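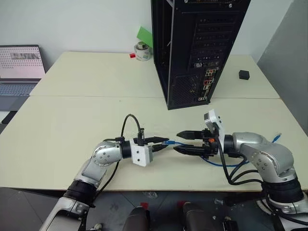

A ferrule is the joint that connects two sections of a fishing rod. It lets a long rod be taken apart for carrying and storage, and it has to pass the bend of the rod from one section to the next without slipping, twisting or cracking. Not every joint has to do this much. Rod sections have to overlap, because the load on them comes from the side and changes with each cast. The overlap makes the rod stiffer at that point, and much of ferrule design is an attempt to keep the stiff part short.

Types

Metal ferrules are the oldest kind still in use. A male part, often called the slide, fits inside a female part, or socket. Both are glued over the ends of the rod sections, and the fit depends on close machining. Nickel silver is the usual metal on bamboo rods. Brass is found on cheaper rods and tends to wear sooner. Metal ferrules are heavy for their size and produce a flat spot in the curve of the rod.

Sleeve ferrules, also called tip-over-butt ferrules, are used on most modern graphite and fiberglass rods. The lower end of the tip section is made slightly larger than the upper end of the butt section and slides down over it. There are no extra parts to glue on, and the joint adds little weight. The wall of the sleeve is usually wrapped with thread to keep it from splitting.

Spigot ferrules use a short solid or hollow plug glued into the butt section. The tip section fits over the exposed part of the plug, and the two sections are the same diameter where they meet. A small gap is left between them when the rod is new. As the plug wears, the gap closes, and once it is gone the joint can no longer be tightened by pushing.

Splices are the simplest joint. The ends of both sections are cut at a long slant, laid together and bound with tape. Spliced rods bend smoothly but take longer to put up, and they are now mostly seen on long two-handed rods.

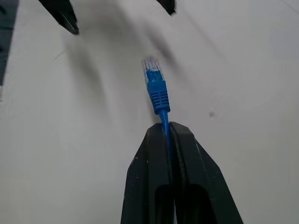 Black gripper with its two fingers closed on a blue Ethernet cable, connector upward.

Number of sections

Two-piece rods were standard for most of the last century. Four-piece rods are now more common among fly anglers who travel. Some travel rods have 8 sections, although each added joint brings more weight and one more place where the rod can come loose. The Rovel pack rod, made by the small firm of Fusport, had 11 short sections with sleeve ferrules. It fit in a day pack, but owners complained that the upper joints worked loose, and only 592 were sold before it was dropped.

The builder Darmawan Liew, who worked for Coman before setting up his own shop, argued that the number of pieces matters less than where the joints fall. On his rods the lowest ferrule sits just above the grip, where the blank bends least, and the sections are of unequal length as a result. Other builders have objected that such a rod needs a longer tube - the tube has to match the longest piece.

Assembly and care

Sections are normally joined with the guides a quarter turn out of line, then pushed together and turned gently until the guides line up. Metal ferrules are the exception. They should be pushed and pulled straight, with no twisting, as a twist can break the glue.

Loose ferrules are the most common cause of broken rods. Repeated casting works the joint apart a little at a time, and a tip section that is only partly seated puts all the strain on the rim of the sleeve. Many anglers check the joints every hour or so during a day of fishing.

Paraffin or candle wax is often rubbed on graphite ferrules to help them grip. It is not used on metal ones, which are wiped clean and kept dry. Grit should be removed from both parts before the rod is put together. 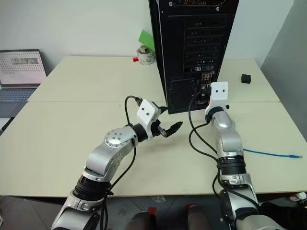
Computer tower on two pale tables, with white robot arms reaching toward it.

Stuck ferrules

A joint may seize when dirt or moisture gets into it, or when a rod is left assembled for a long time. The usual remedy is for two people to face each other, each holding the rod on both sides of the joint, and to pull steadily. Cooling the male part with ice can also help. Pliers should not be used on any type of blank.

The Tasano repair manual, which runs to 32 pages, gives a full chapter to stuck and worn joints. It advises replacing a metal ferrule as a pair, even when only one half is worn.

Related articles
Rod blank
Line guide
Reel seat
Bamboo fly rod
Thread wrapping
Rod tube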